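Chapter 6
Serving and Storing Fresh Fruit
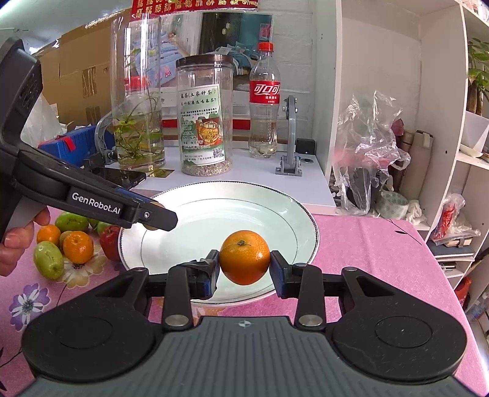
FOOD AND THE HOME

Fruit is among the simplest foods to serve, yet it calls for some care in handling. A plate of mandarins set out on the family table requires no cooking and few tools. It does require sound fruit, a clean surface, and some knowledge of how each kind keeps.

This chapter considers the fruits most often kept within reach at home. Apples, mandarins, and jujubes differ in skin, firmness, and storage life, and they should not all be treated alike. A mandarin is protected by its peel — an apple or a green jujube is commonly eaten skin and all, and must be washed first.

Students will learn to select fruit by look and touch, to arrange it on a plate without bruising, and to decide what belongs in the refrigerator. Dry goods such as tea leaves, which are kept in a closed jar, are treated in the second half of the chapter.

Terms to know: peel, stem scar, ripeness, bruising, dry storage.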